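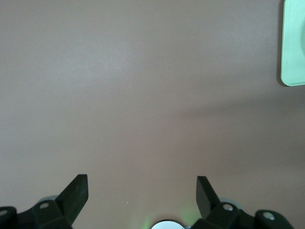

Tabletop color is the first thing to think about when you set up the Prultik for photographing small finds, coins or buttons, and it's the part of the setup I enjoy most! A plain matte surface beats a shiny one every time. Muted pinkish beige is a lovely choice: it has no pattern or grain to compete with your subject, and even a pale mint-green object stands out well against it. Look closely for tiny bright specks too, as a single white pinpoint shows up clearly on a background this even.

Home | Setup | Lighting | Backgrounds | Storage

2022-12-16
By Afonso Vieira

Section 3: Background and light

1. Wipe the surface with a barely damp cloth and let it dry completely.

2. Screw the Prultik stand together finger-tight. The long leg goes at the back – I still get this wrong now and then.

3. Clip the Wunix lamp to the left post and tilt the head until the light comes in low from the side. Worn lettering on a coin really wakes up at this angle, and it's a joy to see it appear.

4. Prop a sheet of white card on the opposite side. Slide it in slowly and stop when the deep shadows open up.

5. Attach your camera to the plate, level it, and set a two-second timer. Take one test shot and zoom in on the edges of the subject.

6. Set white balance from a gray card. Do this again whenever you change the background.

Note: A soft, wide shadow on the background is fine for catalog pictures. If you want it gone, raise the lamp to notch 7 and move the card closer.

Note: The Vergara plate fits too, but you'll need the short screw from the spares bag. The long one bottoms out before the plate is tight.

CAUTION: Do not load the arm with more than 565 grams, lens included. Heavier cameras belong on the Kostar base, covered in Section 9.

CAUTION: The lamp head gets hot. Switch it off and wait before you fold the stand.

Once you have a setup you like, write the notch number and the card position on a strip of masking tape and stick it to the back leg. Next time you'll be shooting in around three minutes.

Last updated: December 2022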